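# Applying the Wemum shared-bench rules to a two-arm tool sorting cell

## 1. Purpose

The project examined whether the Wemum rules for shared robot benches, written by the Skestwood workshop for single-arm cells, can be applied unchanged to a cell with two arms and an open bin of hand tools. The rules cover approach paths, speed near the bin, cable routing and signalling. Each clause was checked against the cell at work and marked as met, not met or unclear.

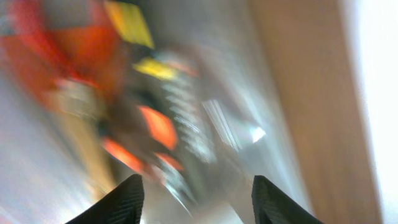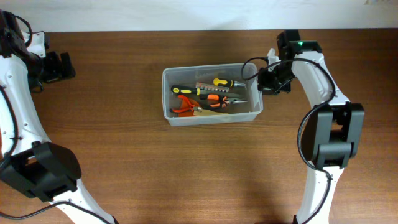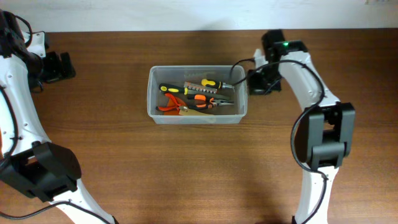 ## 2. Clauses that carried over

The clause on bin contents needed no change. It asks that tools be laid with their handles towards one end, so that the gripper meets a known part of the tool first. Pliers are the weak case. An open pair takes up more width than the clause allows for, and the draft now asks that pliers be closed before loading wherever the hinge will hold.

The speed clause was also kept. Within 200 mm of the bin rim the limit is the lower of the two values set in the Lamov controller. Outside that zone the normal limit applies. The zone is entered as a box in the controller, and the operator must check it again whenever the bin is moved.

## 3. Clauses that did not carry over

**Single occupancy.** The original text states that "the arm" must be clear of the bin before a person reaches in. With two arms this can be read as applying only to the arm that is working. The revised text requires both arms to be stopped and held.

**Parking.** The original gives no park position for an idle arm. We propose that an arm with no task stays outside the 200 mm zone, with its gripper pointing away from the other arm's approach path.

**Cables.** The rules ask for cables to be "tidy", and this cannot be tested. The replacement wording requires that no loop can reach the bin rim at any joint position used in the task. It is checked by stepping through the stored positions with the bin in place.

**Wrist camera.** The rules say nothing about image quality. Frames recorded during fast travel may be too smeared to identify a tool. The revised text forbids a grasp decision on any frame taken while the wrist is moving above the lower speed limit.

## 4. Checking method

A checklist of 8 items was drawn up from the revised clauses. It is completed before the first run and again after any change to the bench layout. The Bepari log sheet was used to record results, with one line for each item and a space for the controller settings. Logs are kept until the cell has completed 1000 cycles under the same settings, and are then archived.

## 5. Open points

The park position has been defined for one bench size only. The pliers clause depends on the hinge being stiff enough, and no test for this has been written. The meaning of indicator lights on the gripper housing should be stated on a card at the bench, as the present rules leave it to the operator's training.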